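January
Posted by Senan Fahy, late, kitchen table
3 comments

The paper has to go. I have said this every January since we moved to Clonedley, and every January I have meant it until lunch.

This time I started before breakfast, so as to get some momentum up before my character caught hold of me. The plan was three piles: keep, recycle, ask Harsh. Harsh Rajput and I shared an office at Revstead for most of a decade, and I came away from it with a bad neck and what I now believe is half his filing. He says he doesn't want it. I have told him he can say that to my face, with a box in his arms.

By ten the recycle pile was one takeaway menu (closed, that place, and a loss to us all) and the warranty for a kettle we no longer own. The ask Harsh pile was doing very well. The keep pile I had stopped calling a pile, as it had taken on more of the qualities of a neighbour.

I would like it noted that I was strict about the bank statements. I was going to shred the lot. Then I found the one from the month we drove out to Staltisstead and back in the old wagon, and there was the motel, and the other motel, and the tow truck, all in order, like a very dull novel I happened to be in. I read the whole thing standing up. It went back in keep.

Arlindo Leite rang in the middle of this to ask whether I still had the minutes from the choir's first year. I said of course, in the tone of a man who knows where things are. He said there was no hurry. I said I was looking right at them, which was true in the sense that they were bound to be somewhere in front of me.
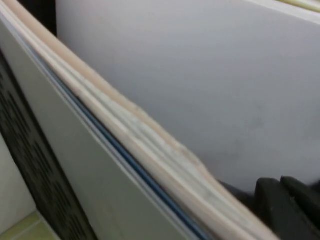 The trouble with a stack is that you only ever get to see it from the side. Everything I own of any importance has become an edge. There's a blue one in there that I was sure was the choir, so I worked it out a bit at a time with my thumb, the way you'd take a splinter out of a dog, and it was the instructions for putting up a tent. We gave the tent to Sebastião Bezerra. I rang him to say I had the instructions, and he said they'd managed without them for 5 summers, thanks, and how was I otherwise?

I was otherwise fine. I had a sandwich. I sorted paperclips by size, a job I can recommend to anyone avoiding another job.

After lunch I found a letter from the Žukauskas people about the fence, asking for a reply within 14 days. I won't say what year it was. The fence has since fallen down on its own, so I consider the matter closed, and I've kept the letter in case they don't. Behind it was a receipt for 1284 dollars with nothing on it to say what I'd bought. I have been round the whole house looking for something that might have cost 1284 dollars. There isn't anything. I'm a bit hurt, to be frank.

Also behind it: the box for the 1000-piece jigsaw, flattened for storage. The pieces are in a bread bag in the linen cupboard. I can't explain either decision but I can tell they were made by the same man.

At four I squared everything up, gave the sides a good pat and moved the lot from the left end of the table to the right. It looked better. It looked like somebody had been through it. I put the kettle warranty back in, having had second thoughts.

Found the choir minutes at nine tonight, in the piano stool. Haven't told Arlindo. I'll ring him tomorrow and make it sound easy.

Comments (3)

Harsh Rajput
I don't want it.

Arlindo Leite
You know I read these, Senan.

Sebastião Falcão
Was it the dishwasher?

Shares: 5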